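3.2 Open shelving and mixed stock

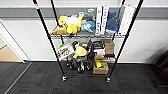 Open wire shelving was the most common form of storage at the Hurton site, and it was used for almost anything that had no fixed place elsewhere. Soft toys shared shelves with cartons, and staff put items down wherever a gap was left. The units stood on castors and could be moved when the carpet was cleaned, though most stayed in one spot from March onwards.

Figure 3. Wire shelving unit at Hurton, with soft toys and boxes stored together on the upper shelf.

The stock list for the site held 3369 entries, of which 300 were recorded as soft goods. Soft goods caused the most trouble in use. A plush toy has no flat face to stack against and takes up a different amount of room each time it is put back. Boxes were easier to place, but tall ones stood on end tended to hide whatever was behind them - a problem also reported at Foston, where the shelves were shallower.

We asked 19 members of staff to find a named item on the open units and then on the closed cupboards in the Dekker store. Searches on the open units were quicker when the item was large or brightly coloured. Small items low in a pile took longer, and several people lifted everything off the shelf before finding them. Returning items was faster on the open units in nearly all cases, and this may explain why they filled up first.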